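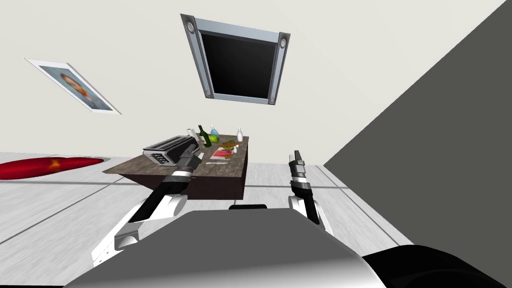 4 Recording rules for simulated table tasks

The rules in this section were written for the Sarnura task set, in which an operator drives a two-armed robot through short household jobs in simulation. The set contains 2,000 episodes. They were recorded by operators at two sites, Bramwell and Gikard, and the first version of the rules was a single page that each site read in its own way. By July the differences between the sites were large enough to show up in training, and the page was replaced with the 28 rules used now. We give the ones that changed the data most. The full list is in Appendix B.

Safety standards for physical robots deal with the risk to people and property. A simulated arm can harm neither, and for that reason simulated recording is often left without written rules at all. We think this is a mistake. An operator who learns to push through a table edge in simulation will produce episodes in which the table edge is pushed through, and a policy trained on those episodes may later be run on a real arm. The rules therefore treat the simulated robot as if it had weight and the objects as if they could break.

4.1 Before the episode starts

An episode starts from a fixed body position but not from a fixed arm position. Operators may set both arms where they like before pressing record, provided that neither gripper is touching anything and both grippers are open. The arms must then be still for 2 seconds. This pause was missing from a large share of the early Gikard episodes, and the first action in those files is a movement already in progress. Such an episode can't be repaired by trimming, as the trim only moves the problem to a later frame.

The operator reads the task text aloud or silently, finds each object it names, and only then begins. If a named object can't be found in the head view, the episode is abandoned and logged as a layout fault. Operators are asked not to turn the body to look for it. Searching is a separate skill and has its own task family in Sarnura, and mixing the two made it hard to say what a failed table task had failed at.

Layouts are generated, and some are awkward. A toaster may be placed near the end of a table with bottles standing behind it, so that the arm has to pass in front of one thing to reach another. An awkward layout is not a fault. The rule is that it is recorded as given. A layout is a fault only when an object has sunk into a surface, hangs in the air without support, or is out of reach of both arms from the starting position.

4.2 Moving towards objects

The hand that is nearer to the target does the reaching. The other hand is kept clear of the table unless the task needs both. In Figure 3 the left gripper is in front of the toaster and the right one is held over the floor beyond the far end of the table, which is a resting place the rules allow. A resting hand may be anywhere that satisfies two conditions: it must not stand between the head camera and the objects named in the task, and it must be able to return to the table without crossing the other arm.

Operators at Bramwell tended to park the idle hand low beside the body. Operators at Gikard kept it raised. Both are acceptable. We considered fixing one position for the whole set and decided against it, partly because a single resting position would have been learned as part of the task.

Approach speed is limited in software to the speed allowed on the physical Grolo arm. The limit was added late. Before it, operators could cross the table in a few frames, and many did so when they were tired or near the end of a session. We removed those episodes where we could identify them. Commands are logged at 20 Hz in all versions, so the older files can be read by the same tools, but they carry a different version number and shouldn't be pooled with the newer ones without a check on speed.

Small items deserve a separate note. Shakers, bottles with narrow necks and loose food are easily tipped by a forearm that is following a sensible path for the gripper. The operator's attention is on the fingers, and the contact happens further back. The rule is that the whole arm must clear any object not named in the task, and an episode in which such an object is moved is marked as disturbed even when the task is completed. Disturbed episodes are kept. They are useful for training a checker, and users who don't want them can filter on the mark.

4.3 Wrist views

Each wrist camera is recorded throughout, including when its hand is idle. We were asked more than once to drop the frames in which a wrist camera sees nothing of interest, on the grounds of storage. They are retained. A view containing the open fingers and two plain surfaces, as in Figure 4, is a normal part of an episode, and a policy that has never been trained on such views has no good answer when it meets one.
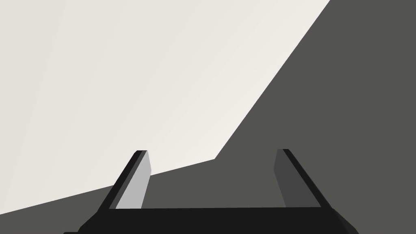

The practical difficulty is review. A reviewer who is shown a long run of empty wrist frames stops looking at them, and will then miss the few frames in which a finger touches something. For this reason the review tool plays the head view by default and brings up a wrist view when the contact log reports a touch on that hand. The reviewer can open either wrist view at any time, and must open both at least once in each episode, at a moment of their own choosing.

Contact logs should not be trusted alone. The physics engine reports a touch when two collision shapes meet, and the collision shape of a thin object can be wider than the object drawn on screen. At Gikard, reviewers marked several clean episodes as disturbed on the strength of the log. The rule now says that the log tells the reviewer where to look and the picture decides. Where the picture can't decide, for example when the contact is hidden behind a finger, the episode is marked unclear and passed to a second reviewer.

Wrist frames are also where lighting errors are easiest to find. The two fingers of a gripper can differ greatly in brightness when one inner face is turned to the light and the other is in shade. This is correct behaviour of the renderer and is not to be evened out. Some groups adjust brightness across the frame before training. If this is done, it should be done by the user of the data and stated in their methods, and the stored frames should be left as rendered.

4.4 Camera tilt

The head view is stored with whatever tilt the head had at the time. Operators are told to choose the tilt that lets them work and to hold it, and a strongly rolled view is not grounds for rejection. Early on we levelled the views afterwards using the logged head pose. The levelled images looked tidier, but the rotation left blank corners, and the blank corners gave away the head pose to any model that cared to use them. Levelling was dropped and the original frames were restored from the master copies.

What is grounds for rejection is a change of tilt in the middle of a grasp. The operator may adjust the head before the hand closes on an object or after it has let go. Between those two moments the head stays where it is. Of all the rules this one drew the most complaint from operators, who found it natural to lean in as the fingers closed — as people do at a real table. We kept it because the physical Grolo head isn't able to move smoothly while both arms are under load, and episodes that depend on such a movement can't be replayed on it.

4.5 Ending and marking

An episode ends when the operator judges the task done, opens both grippers if the task allows, and holds still. The closing pause is the same length as the opening one. The operator then gives one of three marks: done, not done, or spoiled. "Spoiled" is for interruptions that have nothing to do with the task, such as a dropped network link. It isn't for mistakes. A mistake followed by a recovery is marked done, with a short note in plain words. We ask for the note even when the mistake was small.

Operators do not review their own episodes. At Bramwell the team was too small at first to hold to this, and part of the early Bramwell data was reviewed by the people who recorded it. Those files are flagged in the release. We compared them with the rest and found that the done mark had been left unchanged more often than in files with an outside reviewer, though the sample is too uneven to put a reliable number on the difference.

Rules are changed only between recording rounds. When an operator finds a case that the rules don't cover, the episode is finished in the way that seems safest for a physical arm and the case is written in the site log. The logs are read together before the next round, and either a rule is changed or the reason for leaving it alone is written beside the entry. The site logs are released with the episodes, with operator names removed.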